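Rarkance rain shell, progress to end of November
Prepared for Bundon by Chiamaka Oyewole

The second sample run came back from Jullance with the seam tape fixed, or so their cover note claims. I had 2 of the 50 jackets opened at the shoulder and the tape was lifting on one. I would not call that fixed. The kids' sizes fit better than last time, though the cuffs still run long. 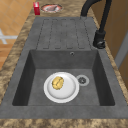
Fabric and Care

Igwe says the coating holds up through 17 home washes. Their test used no detergent, so I don't put much weight on it. We have asked for a repeat with ordinary laundry soap and no fabric softener. The care label stays in draft until then.

Spending

We have used $879 of the sample budget, mostly on shipping. Jullance wants a deposit before the third run. I have held it back and would like Bundon's agreement to keep holding it until the tape passes. The spring delivery date they keep quoting looks hopeful to me. Zipper color is still open.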